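From: Dilani Howlader
To: Steltley Hall users list
Subject: Re: [hall-users] Lights in the entrance hall

Hi all,

Shafiq wrote on Saturday:

> Has anyone else noticed how bright it is by the glass doors
> now? I came in at 7 and could have read a newspaper on the
> floor. Are the round lights on the same switch as the flat
> panels, or have I been turning off half the building by
> mistake? Also, does anyone know if we're getting a blind
> for the tall window?
> Shafiq

Separate switches, Shafiq, so you're in the clear! The round recessed ones have their own switch, lower down, and the flat panels go with the corridor (don't ask me who wired it, it was like that when I joined). If you're last out, please do both. Jolán found the panels still on when she opened up, and that's the second time since July.

I like it bright, I must say. With the white walls it used to feel a bit like a dentist's in there of an evening, all grey corners, and now you can find your keys without tipping your whole bag out. Roscoe thinks it's too much and wants the dimmable ones from Elico, but the quote was 191 pounds before fitting and I can't see us finding that before the autumn. If anybody feels strongly, say so on here and not in the car park, please.

As for the tall window, no blind as yet. Rafsan measured up but the curved wall makes it awkward, and he wants to go back with a longer ladder. Might be worth asking whether we need one at all, it's got the grid bars across it and I've never been bothered by glare myself. 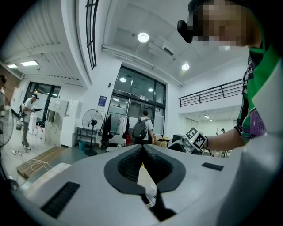
Entrance hall with the round lights on, glass doors at the back

Room 11 is still locked, by the way. Roscoe has the key and is back on Saturday.

Dilani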